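Getting everyday plates clean and keeping them that way

I'm no neat freak, but I do love a plate that comes up properly clean, and after years of hard water here in Plesham I've picked up a few tricks.

Grey cutlery marks first. They look like scratches but they're mostly metal rubbed off your knives, so make a paste of bicarb and a little water and go over them in small circles with a soft cloth.

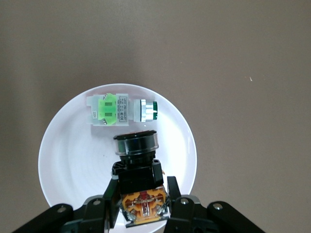

Give it 5 minutes if the marks are stubborn, then rinse and have another go. Steel wool is a no from me — it dulls the glaze and then everything sticks!

Coloured plates want a gentler hand. I wash mine in warm water with a squirt of ordinary detergent and skip the lemon-scented powders, which took the colour right off a favourite bowl of mine (still cranky about that one). Tea stains come off with white vinegar on a sponge.
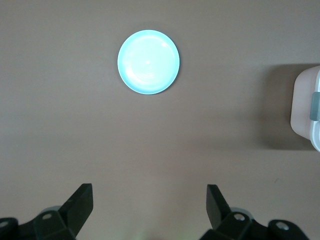

Dry them straight away if your water's as chalky as ours, or you'll be polishing off spots on Sunday before the rellies arrive. An old cotton pillowcase cut into squares beats any tea towel I own.

For stacking, slip a paper towel between each plate and keep the pile to three or four high. Odd sizes go biggest at the bottom. Lidded boxes are great for the good set, just let everything dry overnight before you clip them shut.

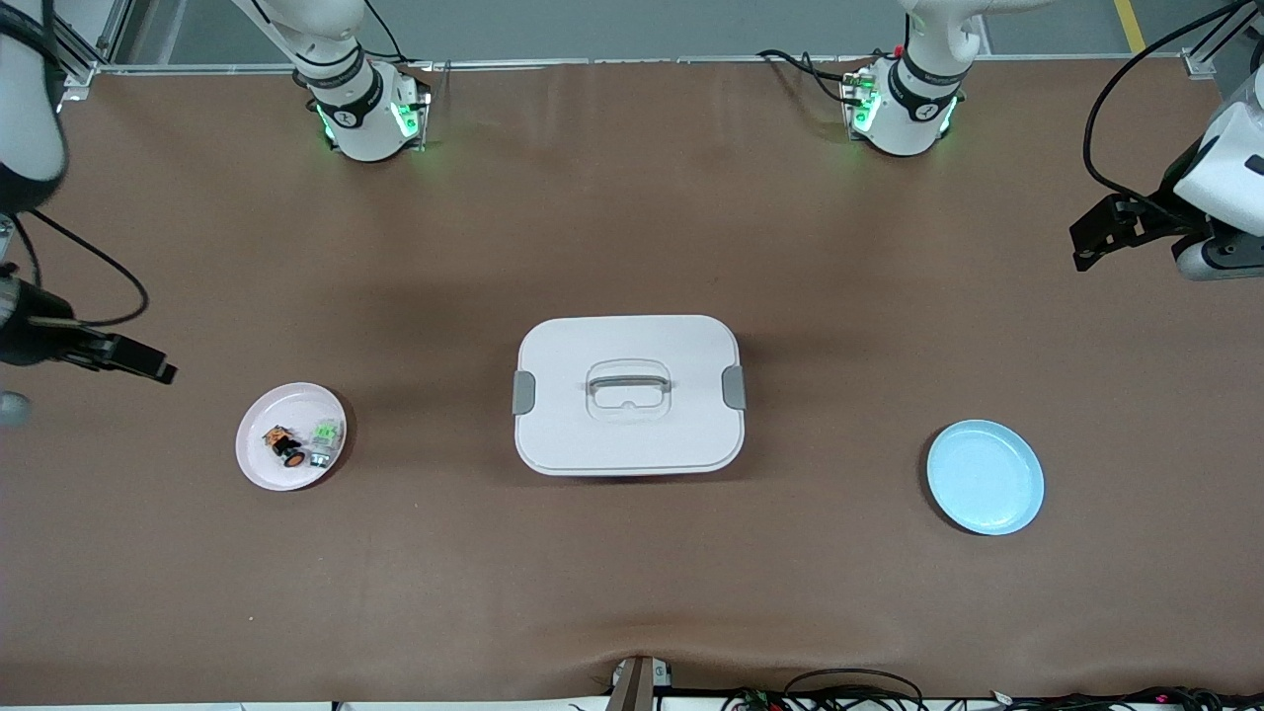

Getting sticky labels off new plates

Rub in a bit of cooking oil, leave it while you have a cuppa, then wipe and wash as usual.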